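Gounder Workshop Members Release Plans for Clelura, a Home-Built Cloth Handling Arm

November 8, 2018 – Members of the Gounder shared workshop today released the plans and control software for Clelura, a robot arm project for handling towels, blankets and other soft household items. The files are free to download and may be changed and shared for any use.

Clelura was built over evenings and weekends by a group of 10 members led by Stella Kaijage. Work on the current version began in July. The release covers the wrist camera mount, the wiring plan and Multum, the program that records the arm's movements and plays them back.

Clelura at the workshop and on trial

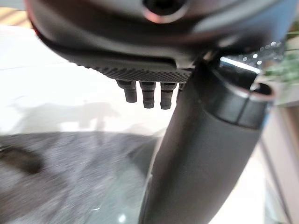
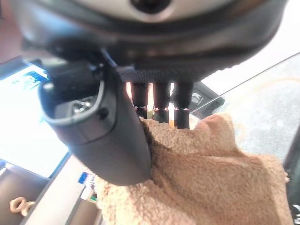
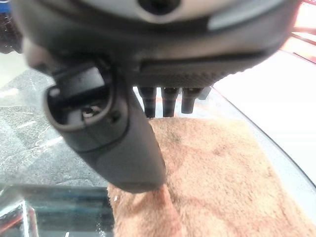 Multum stores each session as video from the wrist together with the position of every joint. A builder can step through a session and mark the point where a grip starts to go wrong. Cloth is a hard subject for this, and a fuzzy tan towel on a glass tabletop, with the speckled floor showing through, gives the software a soft edge to find against a see-through background. The group has recorded around 3000 short sessions so far.

"We wanted something a person could put together at home and fix at home," said Kaijage. "Folding is still slow. Picking up one layer is the part we are working on now."

A second program, Rusari, sorts the recordings by type of cloth and is included as a test version. It needs a computer with at least 4 gigabytes of memory.

The workshop will also offer 50 printed copies of the build guide at the front desk. Builders who find errors in the plans are asked to report them through the project page, where corrections will be posted.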